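Does Worura ship prints flat or rolled?

Want to order the Prindell set, 2 prints, 49 each plus postage. Last ones I bought elsewhere came in a tube and never sat flat again. Anyone had these posted lately? Need them by Friday ideally

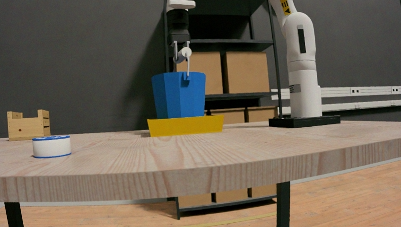

Usha Kartha
Mine came flat, between two bits of stiff card, signed for. Ordered in January. Took 10 days though so Friday is pushing it. If you want it quicker ring them, dont email, they take ages to answer. Also check the edition size before you pay, the listing said 600 but the certificate in mine was for the smaller run. They swapped it no fuss.

Didier Delaunay
Depends on size. Small ones flat, the big ones always rolled as far as I know. Tube isn't the end of the world. Unroll it face down on clean tissue, more tissue on top, then heavy books for a few days. Don't iron it!! Saw someone suggest that on here, terrible idea. Or a framer will flatten it for you, I used Engelbrecht and was happy enough.

plirk_prints
rolled. mine had a dent in one corner, got a refund in the end but had to send photos twice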